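Week three of the new setup

Quick one tonight, dinner is on the stove.

So people keep asking me how it is going with the robots at work and I keep saying "fine", which is a lazy answer. Longer version then.

We pack small parts. Hinges, caps, little bags of screws, whatever Plevora sends over. A normal shift is up to 3000 pieces through the packing room and until this winter every single one went through somebody's fingers. Mine, mostly mine it feels like. Since February there are two arms on the far line and they do the boring sorting. The rest of us check, refill, fix jams, and teach.

The teaching is the part I did not expect. You hold a gripper in your hand, same fingers the arm has, and you do the job with it. Pick up, put down, pick up, put down. It records, and then Rongrong Liang takes the recordings away and the arm gets a bit better at that one thing. Or doesn't. The caps took forever.

First few days my wrist was killing me. You squeeze different than with your own hand, more from the palm, and you can't feel anything. No idea how hard you are pinching. I crushed a whole row of caps and felt like a new hire again, after all these years. Rok Angelovski picked it up in an afternoon, annoying. He used to be the slowest packer on our side and now he's the one they send the new people to. Good for him though – I mean it.

What changed for us, in no order:

Break is quieter. Fewer people on the floor at the same time so you eat with whoever is there.

My back is better. Not kidding, no more leaning over the far line.

The pay is the same. We asked. Teaching is "part of the role" apparently, and I have opinions on that, will save them for the meeting.

Two of the evening crew moved over to Hutum, their choice they say. I miss them, evening crew had the good radio.

And the speed thing. By hand I never thought about how I pick up a screw bag, I just did it. Now I have to do it slow and the same way every time, and you start noticing all your own habbits. I turn everything a quarter to the left before I put it down. Why?? No clue. Rongrong spotted it before I did, and now the arm does it too.
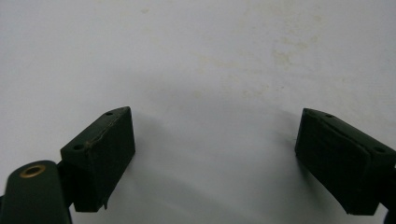

Empty hands between tries is most of the job anyway. Open, wait, go again. I get through a session by counting songs.

Am I worried? Some days. The Omerović plant down the road put arms in before us and they kept their people, but they also had orders coming out of their ears. We'll see what summer looks like. I told my sister I would rather be the one teaching the thing then the one reading about it on the notice board, and she said that's what they want you to think. Could be.

Ok, rice is boiling over. More after the meeting.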